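Subject: Re: [lantern-walk] Route, cocoa and the song question
To: lantern-walk list

On the list at 9:40 pm, Wahyudi Raju wrote:

> Hi all, I've been asked to get the ball rolling for this winter's lantern walk. I'd like us to settle three things before people start buying supplies. First, do we keep the old route up Nernum Street, or go around by the pond? Second, who is doing cocoa, and do we still want to do it at the end and not at the start? Third, the songs. Last year half the group was on verse two while the other half was still on verse one, and my daughter has asked me never to let that happen again.
>
> We had 70 walkers last time and I would guess we'll get more. There is $259 left over in the envelope. Please reply to the list and not just to me, I lose things.
>
> Wahyudi

Hi Wahyudi, hi everybody,

Thanks for starting this up so early! I've got the lantern box open on the dining room table as I write, and half the tissue paper seems to have faded to the same shade of oatmeal, so you have caught me in the right mood. I'll take your three in order and then I've got a couple of my own.

ROUTE

I vote pond, with one small worry. Nernum Street is lovely when the porches are lit up, but that stretch past the old Kauppinen bakery is so bright now that the lanterns just disappear. The little kids kept asking me if theirs had gone out. The pond path is properly dark, and you get the reflections, and my sister still talks about the year we stopped on the footbridge and everybody went quiet for a minute.

The worry is strollers. I walked it with my phone counting and got 3,667 steps from the school gate all the way around and back, and a fair bit of that is gravel. Could we have a shortcut at the boathouse for anyone who has had enough? I'm happy to stand there with a big lantern and wave people through - I'm slow anyway. 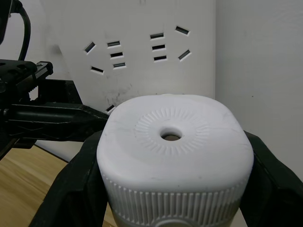

COCOA

End, please! I know the argument for the start is that it gets everyone there on time, but then you have cold children holding a hot cup in one mitten and a paper lantern on a stick in the other, and we all remember how that went. At the end you can put the lantern down on the grass, and it looks so pretty with all of them lined up along the fence.

I can bring the big Zumisier urn from my mother's, which is ugly but keeps things hot for hours. What I can't do is make the cocoa as well, as I'll be out at the boathouse with my wavy lantern. Is there anybody who would rather stir than walk? You'd need to be at the shelter from about 5:30. My recipe is nothing special: whole milk, plain cocoa powder, sugar, a good pinch of salt, and cinnamon sticks in the pot, not powder on top, which just floats there looking like dust. I'd do one pot with oat milk too. We ran short of that last time and two very polite boys had warm water.

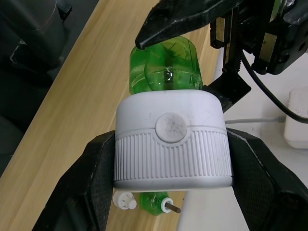
White cap with a ribbed band, held from both sides

On the envelope money, I'd spend it on milk and cups first and then see what is left for tea lights. The battery ones, I mean. I know some of you like a real flame (so do I!) but the wind comes straight across that pond and I spent most of last year relighting.

SONGS

Poor Wahyudi's daughter. I think the trouble was the length of the line. By the time the front had finished a verse the sound had only just made it to the back. So how about we sing only when we're stopped? Once at the gate, once on the footbridge, once at the shelter while the cocoa gets ladled out. In between, people can hum or chat or chase each other.
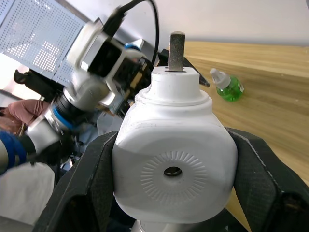
I'd also like fewer songs and ones that people know. Three verses, tops. If someone wants to bring the accordion again, I would be thrilled, only please could it be at the front where we can all follow it. And large print on the song sheets! I can't be the only one who was holding mine up against a lantern and pretending.

Now my own two things. Number one is a lantern-making afternoon. I've asked at the Sistell library and they'll let us have the back room if we put newspaper down. I have willow sticks left over from July, when I got carried away cutting back the hedge, plus a whole roll of white tissue. What I need is glue, the plain white kind, and string, and old jam jars for anyone making the small table ones.
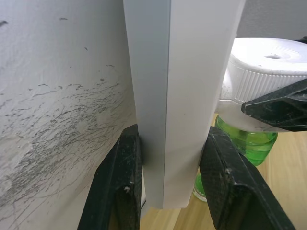 Stars are much easier than they look, by the way. You make two flat ones, tie the points together, and push a short stick between them so the middle puffs out. Then it's just tissue and patience. The fish from two years ago was my masterpiece and took me most of a week, so I would steer beginners away from fish.

Number two is the lanterns we already have. There are a few in the box that never got claimed - a blue moon with a face on it, a red house missing its chimney, and something with ears that could be a fox or a cat. If one of them is yours, let me know and I'll patch it up and bring it along. Anything left over can go to kids who turn up without one, which happens every year, and they always pick the house.

I'm around most evenings if anyone wants to walk the pond path with me and look at the gravel. Bring a flashlight, it's darker than you'd think down by the reeds.

Warmly,
Your lantern box lady (the one with the urn)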